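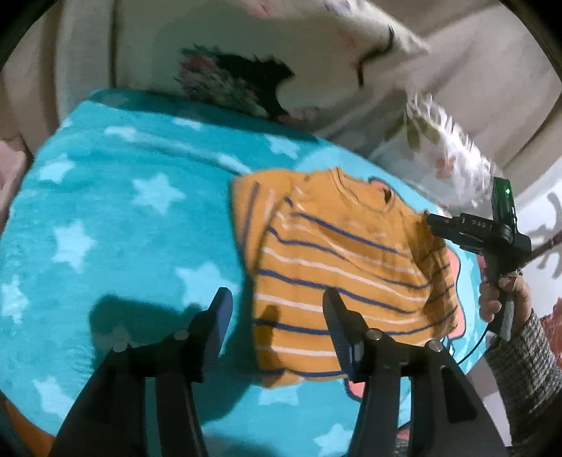 Step 4. Record your folding demos

1. Hold a gripper in each hand and open both all the way. I count to 2 in my head before I move — it makes trimming easier later.

2. Pinch the shirt near the collar and fold at an easy pace. Fumbled it? Keep going, I do.

3. Set the grippers down and save the take.

Note: I stop at 30 takes, then have a cuppa. Tired wrists teach the robot sloppy folds!

Caution: keep your fingers clear of the linkages, and don't let the cable snag on your sleeve.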